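Search this site
Enter keywords
Go

Third Line Problems

26 Nov 2025

I play goal in a beer league, which means that twice a week I pay money to have rubber thrown at me by dentists. Our team is Kulley, after the plumbing supply company that bought our first set of jerseys and then, wisely, stopped returning our calls. We play out of the rink in Palton. It has one working scoreboard, two locker rooms with showers and a third locker room, which is ours.

I mention all this so you understand the level of hockey under discussion when I say that we have been working on our penalty kill.

Until October we didn't have one. When somebody took a penalty, four of us stayed on the ice and hoped. Our structure, if you can call it that, was a loose diamond that became a line, then a pile. Then Fereshteh Tabrizi joined the team. She played actual college hockey and has opinions about gaps. She watched us kill a hooking minor against Stilance (they gave us two goals' worth of reasons to reconsider, even though the rules say it should end after one — the second came eleven seconds later at even strength) and asked, very politely, who was supposed to have the guy in front of the net.

There was a silence. Raghda Karam, our captain, said that we generally let him be.

So now we have a box. The idea is simple enough that I have had it explained to me only four times. Two players up high, two down low, sticks in the lanes, everyone moves when the puck moves. Let them pass it around the outside all they like. The low player on the puck side can step out, the other one slides over, and I am meant to see the shot coming instead of learning about it from the sound of the net.

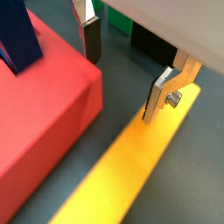

The trouble is that a box asks you to stand near the place you were told to stand. Our left winger has played forward since he was six and treats the defensive zone as a sort of waiting room. He will hold his corner for three full seconds. Then the puck bobbles somewhere near the blue line and he is off after it with his whole heart, and the box is a triangle, and their biggest player is alone at the side of my crease with time to choose a corner and possibly a wine.

Fereshteh's answer was to make us practice it without a puck. I can't recommend this as entertainment. We skated our little box from side to side while she pointed her stick at where the puck would be if she trusted us with one. Raghda had booked the ice for an hour at a cost of 327 dollars, and I heard her say the number under her breath more than once.

It has helped, a bit. In our last game we took 8 minors, mostly for tripping and one for something our center said in the direction of a linesman, and gave up only three goals on them. I know that isn't a number anybody would put on a banner. For us it was like going to the moon. There was a stretch in the second period when they had the puck in our end for most of a minute and every single shot came from outside the dots, and I stopped them all, standing up, like a goalie on television. Afterward I had to lean on the crossbar for a while.

We still lost, 6-4. It seems that if you spend sixteen minutes killing penalties very nicely you don't have a lot of legs left for the rest. Fereshteh says the next thing to work on is not taking the penalties. Raghda has written this on the whiteboard in the locker room, where it joins "BACKCHECK" and a phone number for a guy who sharpens skates.

I also need new leg pads. The left one has a strap that lets go whenever I drop into a butterfly, so the pad stays facing forward while I do not. A used set came up for 200 dollars, which is either a bargain or a smell. A new set in the style I like came to 1,437 with tax, and I closed that tab quickly before anyone in my house walked by.

Next game is at the late slot again, against Shirazi, who have matching socks and a power play with an actual drop pass in it. I have asked our left winger to please stay in his corner. He said he'd see how he felt.

3 comments

rinkrat_dee says:
We tried the box and gave up after a month. Went back to the pile. The pile has a certain honesty to it.

Marv says:
Buy the used pads. Leave them in the garage for a week with the door open. My brother-in-law's had a mouse in the left one but it was a good pad otherwise.

Left Winger says:
I was open on that play.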